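Notes for week 2 – floors, footsteps and why your downstairs neighbor hates you

Hi all, these are the notes I promised for anyone who missed class (and for those of you who were there but couldn't read my handwriting, sorry). We're still on sound in buildings, and this week I mostly talked about what happens when somebody walks across a room. Bring your reading from the Yuen packet next time, I want to go back to the bit about ceilings.

## Two kinds of noise

Airborne noise is the stuff that starts in the air: talking, a TV, a trumpet. It hits the wall, the wall shakes a tiny bit, and the air on the other side gets shaken in turn. Impact noise starts when something touches the building directly. A heel, a dropped spoon, a chair being dragged. The floor is the drum and you are the stick.

People mix these up all the time, and it costs them money. I had a friend in the Skumilis building who spent a whole summer's savings on heavy curtains and foam squares for his ceiling because he could hear the people upstairs walking. Foam squares soak up echo inside your own room. They do next to nothing for a heel hitting a joist over your head. He still has the foam squares. They're purple.

## What the floor is made of

Roughly speaking, you've got the top surface, whatever is under it, the structure, and then the ceiling below. Every one of those layers matters, and so do the places where they touch.

Bare wood boards fixed straight to joists are lovely to look at and pretty bad for whoever lives underneath. The board moves, the joist moves, the ceiling moves. A thick concrete slab is great at stopping voices because it's so heavy, but a hard heel on bare concrete still gets through surprisingly well – a lot of you guessed wrong on that one in class! 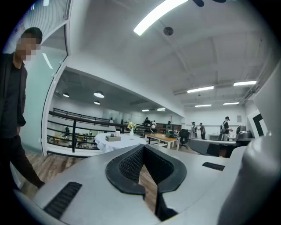 *Plank floor, two tones of brown. Think about what's under the boards.*

Carpet with a good pad is still the cheapest fix for impact noise. It makes the hit softer before it ever gets into the structure. It won't help much with low thuds (kids jumping, someone heavy-footed) since those shake the whole floor, pad or no pad. For those you need mass, stiffness, or a ceiling that hangs on something springy.

## The squeak question

Siu-fong Leung asked why her hallway squeaks in winter and shuts up in summer. Wood shrinks when the air is dry. Gaps open up, boards rub on nails or on each other, and you hear it. When the humid weather comes back the boards swell and everything gets snug again. A squeak is a friction noise, so it belongs in a different box from footsteps, but it travels down through the joists the same way.

## Measuring it

The standard way is with a tapping machine, a box with a row of little hammers that drops them on the floor over and over while you measure the level in the room below. I passed around the printout from the Kanavton apartments, which is 9 pages long, and you only need the graph on the second one. Low frequencies are on the left. Look at how the carpet line drops away from the bare floor line as you go right, and how close together they stay at the left end. That's the "carpet won't fix thuds" thing again, in picture form.

Remember that higher is better for an impact rating, and that it's a lab number unless somebody tells you it was measured in the field. Field numbers usually come out lower. Sound sneaks around through walls and pipes, and builders leave screws where they shouldn't.

## Homework

1. Pick a floor you walk on every day. Draw the layers as best you can, top to bottom. Guess where you have to and mark your guesses with a G.
2. Walk across it in socks, then in hard shoes. Have someone listen from below if you can manage it, and write down what changed, in their words.
3. Read Ellier, pages 108 to the end of the chapter. Skip the math box, we'll do it together.

Shuk-fan Huang has the spare copy of Ellier if yours hasn't come yet, so text her. Drawings can be on paper, just put your name on the back. I'm in room 386 after class if you're stuck on number 1.

We start doors and windows in November. Before that there's one more week of floors, mostly resilient channels and how people install them wrong.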